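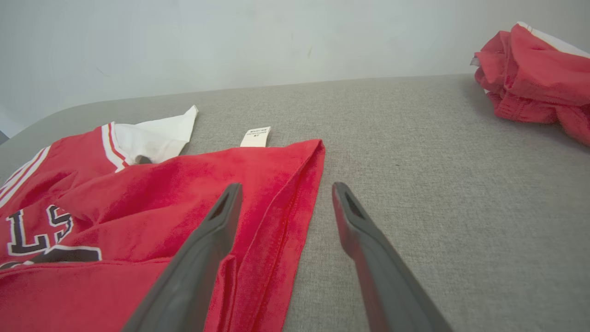

*Photo: Caldeira Occupational Health. Free for use with this release.*

**FOR IMMEDIATE RELEASE**

**Caldeira opens drop-in foot and leg clinic for people who stand all day**

*Walk-in hours start in January at the Mandetti Street office. No referral. First visit free for hourly workers.*

Caldeira Occupational Health is opening a drop-in clinic for workers who spend their shifts on their feet. Cashiers, line cooks, pickers and packers, hairdressers, security staff, machine operators, lab techs. Anyone who gets home and can't face the stairs.

The clinic is called the Trastari Standing Clinic, after the old Trastari shoe works that used to occupy the building. It opens in January on the ground floor of the Mandetti Street office. Doors open at 7 a.m. so night-shift workers can stop in on the way home. Ramp entrance is on the parking lot side.

Most of what Caldeira has done up to now is on contract. An employer calls, we send someone out, a report gets written. The drop-in clinic is for everybody else — people at small shops, people working two part-time jobs, temps who don't know which company they would even report a sore heel to.

"We kept getting phone calls from people who weren't on any employer's list and we had to turn them away," said the clinic's lead physical therapist. "A woman who works a bakery counter shouldn't need a corporate contract to have somebody look at how she's standing."

**What standing does**

Standing still is work. The calf muscles help push blood back up the leg, and they do that best when they're moving. Park somebody at a register for a whole shift and the muscles stay switched on without doing much pumping. Feet swell. Calves ache. The lower back tightens up, often more on one side if the person leans.

Common complaints the clinic expects to see:

- Heel pain, worst with the first steps in the morning
- Swollen ankles by the end of the shift, sock marks that don't fade
- Aching or heavy legs, sometimes with visible veins
- Low back stiffness after standing in one spot
- Knee soreness, especially on concrete
- Burning or numb toes in tight shoes or safety boots

Some of these are shoe problems. Some are floor problems. A lot are schedule problems, meaning the person never gets to shift position for hours at a time. And a few are medical and need a doctor, in which case the clinic will say so and write a note to take along.

Swelling in one leg only, with pain or warmth, should be looked at by a doctor right away. Same with sudden chest pain or shortness of breath — call 911. The drop-in clinic is not an emergency service.

**How a visit works**

A visit takes one appointment slot, no paperwork beyond a single page. Bring the shoes you work in. This is the thing people forget, so please print it if you print nothing else: bring the shoes you work in, not the ones you drive in.

The therapist asks what the job is, what the floor is, how long between breaks, and where it hurts. Then a look at the feet and ankles, a short walk up and down the hall, a few standing tests. After that, advice. Usually some stretches, some changes at the workstation, sometimes a different insole or lacing pattern.

Everyone leaves with a printed sheet. Sheets are in English and Spanish for the opening, with Portuguese and Vietnamese versions being proofread now. If one of those is wanted sooner, ask at the desk and a draft can be printed.

Follow-up visits are by appointment and cost $12. The clinic doesn't bill insurance for drop-in visits and won't ask for a card.

**Nothing goes to the employer**

This came up in every planning conversation so it gets its own section. Caldeira does have contracts with local employers. Drop-in visits are kept seperate from those. No visit record, summary or headcount goes to any employer, including ones that are Caldeira clients, unless the patient asks for it in writing.

If a patient does want a letter for a manager — asking for a stool, say, or a mat — the clinic will write one at no charge. Letters describe what is needed and leave out everything else.

**Tryout on the packing floor**

Parts of the program were tried out at Mendetti Foods (no relation to Mandetti Street, different spelling, please check before publishing). The company let Caldeira run a sign-up group of 50 packing and labeling staff. They got the foot check, the printed sheet and a choice of floor mat or insoles, and supervisors agreed to let them swap stations partway through the shift.

Feedback was mixed in useful ways. Mats were popular with people who stay put and disliked by people who push carts, who said the edges caught the wheels. Insoles went over well except with a handful of workers whose boots were already snug. Swapping stations got the warmest comments by far, and the most complaints from schedulers.

It was a tryout and not a study. No comparison group, and the people in it chose to be in it. Caldeira isn't making claims about injury rates and asks that coverage not make them either. What it did do was change the plan. The mat handout now says beveled edges, flat to the floor, and skip them altogether on cart routes. And the insole advice now starts with checking boot size.

"Our people told us pretty bluntly what they liked and what they threw in a locker," a Mendetti Foods shift supervisor said. "I think the station swap is the part we'll keep. The rest depends on the line."

**Tips readers can use now**

Outlets are welcome to run these with or without the rest of the release.

*Change position before it hurts.* Put one foot up on a low rail or box, then switch. Step side to side. Rise onto your toes a few times whenever there's a lull. Small stuff, but often.

*Fit shoes late in the day.* Feet are bigger after a shift. Shoes that fit in the morning can pinch by afternoon. Leave a little room in front of the longest toe and wear your work socks to the store.

*Look inside the shoe.* If the insole is flat and shiny under the heel it's done its job and it's time to replace it. Outsoles can look fine long after the cushioning has quit.

*Get work up to you.* Bending over a low counter loads the back for the whole shift. Light hand work goes best a bit below elbow height. Raise the surface if you can, or the thing on it. Heavier work wants a lower surface.

*Sit when you can sit.* A sit-stand stool isn't slacking. Even short sits between customers give the legs a break.

*Try compression socks, but ask first.* Light ones help many people with swelling. Anyone with diabetes, poor circulation or numbness in the feet should check with a doctor beforehand.

*After the shift, feet up.* Above hip level if possible, for as long as dinner takes to heat. Calf stretch against the wall before bed, knee straight, then knee slightly bent.

**For employers**

Small businesses can book a walk-through of their floor starting in January. Price is $80 for a single site, covers the visit and a short written list of changes, cheap ones first. No follow-on contract required. Restaurants and shops are asked to pick a busy hour for it, since a quiet store doesn't show where people actually plant themselves.

Things the walk-through looks at: floor surface, counter heights, whether there's anywhere to prop a foot, reach distances, how breaks are really taken versus how they are posted. Also lighting, because people lean toward what they can't see.

Larger employers should go through the regular contract office, same phone number, second menu option.

**Visiting details**

- Where: Trastari Standing Clinic, ground floor, Caldeira office, Mandetti Street
- Opens: January, from 7 a.m.
- Cost: first visit free for hourly workers, follow-ups $12
- Bring: work shoes, work socks, any insoles you use
- Parking: free in the side lot. Bus stop is at the corner
- Language help: interpreters by phone, ask at the desk

Wheelchair access through the ramp entrance. Kids are fine in the waiting room. Closing time varies during the first month while we see when people come in, so call before making a long trip in the afternoon.

**About Caldeira Occupational Health**

Caldeira provides workplace physical therapy, job-site assessments and return-to-work support for employers and individuals. It is privately owned and doesn't sell footwear, mats or insoles, and takes no fees from companies that do.

**Media contact**

Press desk, Caldeira Occupational Health, Mandetti Street office. Interviews with clinic staff can be arranged before opening, mornings are best. Reporters wanting to see the clinic in person shoud ask for a time ahead, the rooms are small and we don't allow recording while patients are in. Printed tip sheets availible on request.

\# \# \#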